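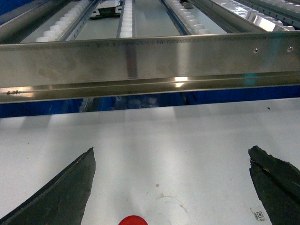
Figure 1. The gripper at the packing station, open over the white work surface, with the flow rack behind it.

Robot picking at Dralurley: what changed for the packing crew
Project report, Work and Technology course
Group members: Radwa El Khatib, Sang Hứa, Eilif Brekke
Supervisor: Margit Vik

1. Background

Dralurley is a warehouse that packs small household goods for online stores. In June the company put a robot arm at one of its packing stations. The arm was supplied by Lonamach and the software that assigns orders to it is called Protari. Before that, all picking from the flow racks was done by hand.

Our question was what the change meant for the people who work in that part of the building. We did not try to measure whether the robot saves money. The company did not share cost figures with us.

2. How we worked

We visited the site on 2 days and watched both the robot station and the hand stations. We interviewed five packers and the shift lead, Kjell Bakke. The interviews took place in the break room and lasted as long as each person had time for. We were also given the order totals for one day.

3. The work before and now

At a hand station the packer reads an order on a screen, takes the items from the rack, and packs them on the table. The rack is sloped and has rollers, so the next item comes forward when one is taken.

At the robot station the arm has a gripper with two fingers that close around an item. One person looks after the station. That person refills the lanes from the back, deals with items the arm has dropped or refused, and checks finished orders before they are taped.

On the day we have totals for, the whole department packed 1470 orders. The robot station did 600 of them.

Shiny packaging came up in every interview. The packers said the arm has more trouble with clear plastic than with plain boxes, and they have started loading those items differently. This was their own idea and it is not in the written instructions from Lonamach.

The gripper fingers also wear. The ones in Figure 1 are ragged at the tips. Kjell Bakke decides when to change them and told us he goes by how many items are being dropped. There is no fixed schedule.

4. What the packers told us

Three of the five said their shoulders and wrists felt better after a shift at the robot station. The other two noticed no difference. One of them said the lifting had only moved, from the front of the rack to the back, where full cartons have to go up.

Four said the job was lonelier. Hand stations face each other in pairs and the robot station does not.

Training was the main complaint. Everyone got one morning with an instructor. After that they learned from each other, mostly by asking the packer who had been there the longest. She does not get extra pay for this.

No jobs had been cut when we visited. Two packers who left in the fall had not been replaced, and people had drawn their own conclusions from that.

5. Discussion

The robot took over the reaching and grasping. Refilling, checking and fixing errors stayed with people, and some of this work is new. It does not show up in the order totals, so a slow hour looks like the operator's fault even if most of it was spent clearing dropped items. We think Dralurley should log this time separately. We also think the shortcuts the packers have worked out should be written down with their names on them.

Our material is small. We only saw day shifts, and the night crew may see things differently.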